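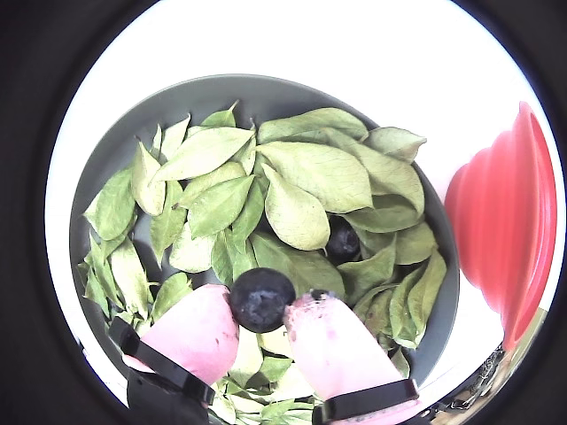
Protokoll Greifertreffen, 23. Januar 2020

Ich habe wieder mitgeschrieben, also beschwert euch bei mir, falls was fehlt. Angefangen haben wir mit Verspätung, weil der Beamer im Jarkberg-Raum erst nicht wollte.

1. Weiche Fingerkuppen
Die rosa Pads bleiben vorerst dran. Eine Heidelbeere zwischen den beiden Kuppen, ringsum die Blätter in der grauen Schale – genau auf diesen Griff wollen wir ja hinaus! Die harten Kuppen von Escobar schauen wir uns trotzdem noch an, aber bitte erst, wenn wir mit den weichen eine vollständige Reihe haben. Eine Reihe sind ab jetzt 60 Versuche, darauf haben wir uns (nach längerem Hin und Her) geeinigt. Verschleiß der Pads kommt in eine eigene Spalte.

2. Ablage und Startposition
Die Beeren werden weiterhin zwischen den Blättern versteckt, mal tiefer, mal höher. Abgelegt wird in die rote Faltschüssel rechts daneben. Ich fände es gut, wenn wir den Rand der Schale vor jedem Durchgang auf dem Tisch markieren, sonst vergleichen wir am Ende Äpfel mit Birnen. Dagegen hatte keiner was.
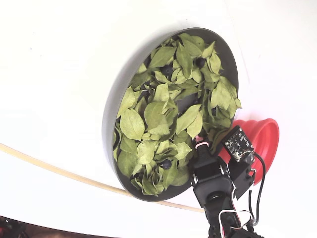
3. Steuerung
Der Regler von Evlow läuft jetzt in Version 11. Die Schließkraft steht auf Stufe 800, und da bleibt sie auch, bis die Reihe durch ist. Wer daran dreht, trägt es bitte ins Burkument ein – ich habe letzte Woche einen halben Tag lang einen Wert gesucht, den jemand nur auf einem Zettel hatte. Ticket 3344 (Nachregeln beim Anheben) bleibt offen.

4. Kameras
Hier haben wir am längsten diskutiert. Die Sicht dicht am Greifer zeigt die Beere zwischen den Kuppen sehr schön, vom Arm selbst hat man da aber kaum was. Im Doppelbild von vorn sieht man dafür den Arm von oben in die Schale greifen, nur stecken die Finger dabei in den Blättern. Ich bin dafür, beides aufzuzeichnen und nach der Reihe zu entscheiden.

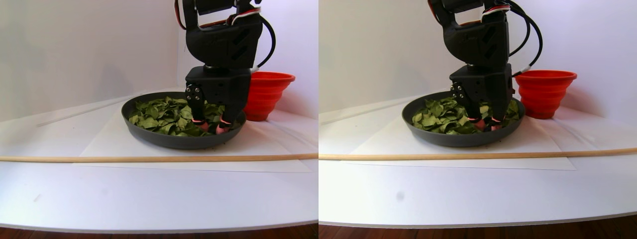 Escobar gab zu bedenken, dass zwei Aufzeichnungen nur dann was bringen, wenn die Zeitstempel zusammenpassen, und bot an, das vor der ersten Reihe zu prüfen. Angenommen, danke!

5. Sonstiges
Ersatzpads nachbestellen, mache ich. Nächstes Treffen noch im Januar, gleicher Raum, Einladung kommt per Mail.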